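The work floor at Trararitz reopened in October after a summer of planning, and the office manager who oversaw the project says the most important decision was to leave it open.

"We were offered a plan with 14 small rooms," she said. "Staff told us they wanted to see each other."

The floor measures 770 square meters and serves 22 employees. Furniture was ordered through Peduvano, and the manager said the tables were chosen to be moved by two people without tools.

Asked about lighting, she said that it had drawn more comments than any other item in the staff survey. "People notice a ceiling when they sit under it all day," she said. "We kept it white and kept the fixtures simple."

The glass at the back was also a staff request. Storage remains unresolved, she added, and a proposal is expected before the end of the year.
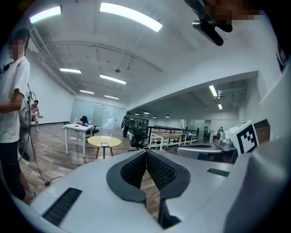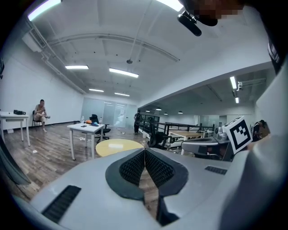

The open work floor at Trararitz, with its white ceiling and glass at the rear.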